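Makers' Club, notes from the open day planning and review meeting
1 October 2020
Notes by me, since my hand was the last one to go down

We started late while people found chairs. The last set of notes was approved with one fix: I had written Redex where I meant Gostex, so the thank-you card went to the wrong supplier. Sorry, both of you!

Robot demo. Ankit Khurana took us through the pick-and-place demo he wants to run at the open day, and then we all crowded around to watch him try things (I have never heard this group so quiet). He likes everyday items for it, gift packaging and plain blocks, things a kid would recognize right away. I asked if we could put "Best Wishes" on the posters too, and got a few groans.
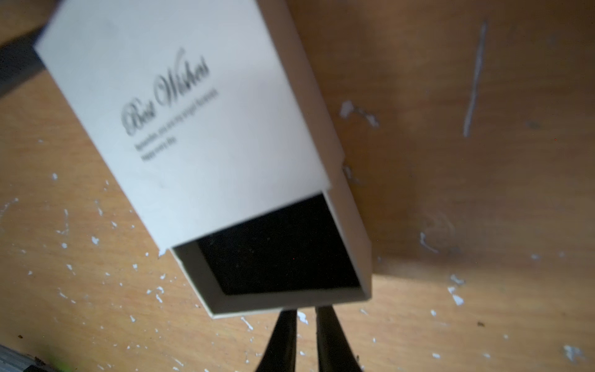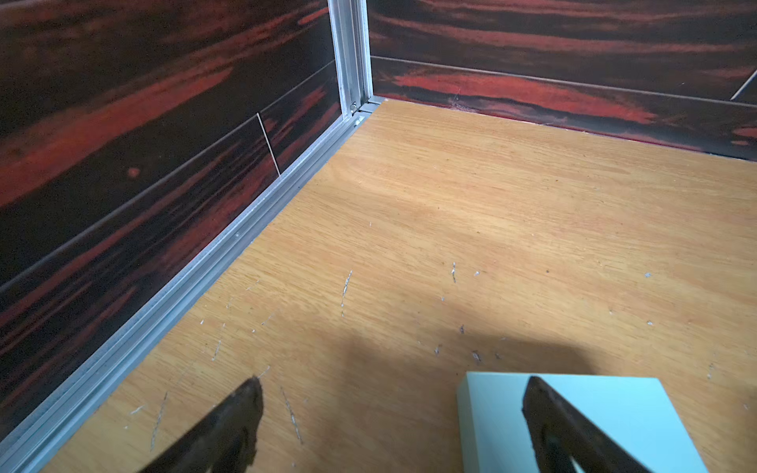
The big question was how close visitors should get. Ankit wants them near enough to see the fingers close, and I'm with him on that, but a couple of people worried about little hands. We settled on a rope line and two club members on duty at all times. Anyone who wants a turn at the controls does it with Ankit standing next to them. He'll also write a one-page card on how to stop the arm, in large type please, and I'll get it laminated.

Speed came up as well. Ankit runs it slow and would like to keep it slow. I said a bit faster might hold the crowd better, and he said I was welcome to explain that to the first parent who jumps. Slow it is.

Numbers. We're planning for 80 visitors per session. Printing 500 flyers was agreed without much fuss. The hall asks for a deposit of 2000, almost everything in the events account, so I'm going to call and see if they'll take half now and half in November.

Tour route. People will come in by the side door, see the Jerken table first, then the robot, then coffee. Somebody asked for coffee first. Voted down, narrowly.

Grønli talk. They've offered us a speaker on small-shop automation. Everyone liked the idea, but we need a title before the flyers go to print, so I'll chase that this week.

Any other business. The label maker is still missing. If it's in your bag, just put it back on the shelf and I won't ask.

Next meeting in November, same room, and I'll bring the cookies again.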